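Gallery: Brusavura and the fruit bowl
14 October 2022

I've spent most of this year on Brusavura, our grasp planner, and people keep asking to see what it has to cope with. So I've put up a few pictures! Amber Peeters writes the perception side, I do the planning, and we argue about the bit in between (mostly timestamps).
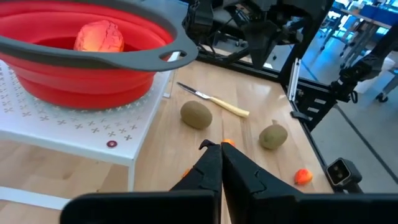
Wrist view, fingers closed. Red colander up on the white table, kiwis down on the wood.

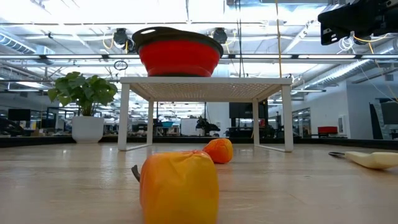 Side view, with the yellow pepper hogging the front.

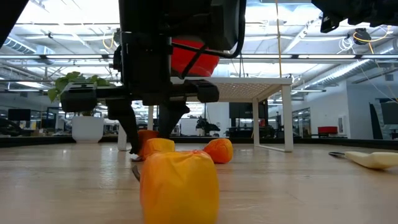

Gripper just above the soft orange and yellow bundles -- squashy shapes are where my fitted boxes go a bit daft.

The next job is replanning when a grasp score drops halfway down. Emlyn Eynon has a branch that does it in 23 ms, which I'm very jealous of, and I want it merged before I touch the logging tool again.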